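Udthorpe fruit farm open day, quick notes

Got back late, writing this before I forget it all. Drove over from Rilham, 16 miles, last two on a dirt track with a gate you have to open yourself.
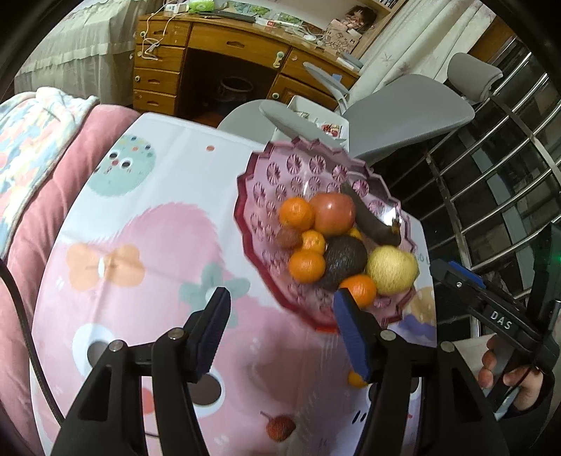

Parking in the top field, free, muddy by the hedge. Tour starts at the packing shed, every hour, wear real shoes. We got the 11 o'clock. Big group, hard to hear at the back.

First stop the old orchard. 400 trees, mostly apples, a few pears along the wall. They lost a whole row in March to a late frost and have replanted with a variety called Grondby, small and sharp, supposed to keep till spring. Didn't get to taste one, wrong time of year.

Then the cold store. Freezing!! Bring a sweater. The guide went thru how they drop the oxygen so the fruit goes to sleep, more or less. Could have listened to that part for longer but the kids were done.

Grading line was the best bit. Built by Engelbrecht, older than me, loud. Water chute, then brushes, then the sizing belts. Anything bruised goes to juice. 322 crates on a good day, they said.

Lunch: cheese roll and a cup of the juice, cloudy, not too sweet. Line was long, cash only. Picked up a bag of windfall chips and a jar of apple butter, which is half gone allready.

Plant stall by the exit, nice currant bushes, no room in the car. Toilets fine. Dogs ok on a leash, not in the shed.

Would go again in the fall for the picking weekend. Book ahead for that one.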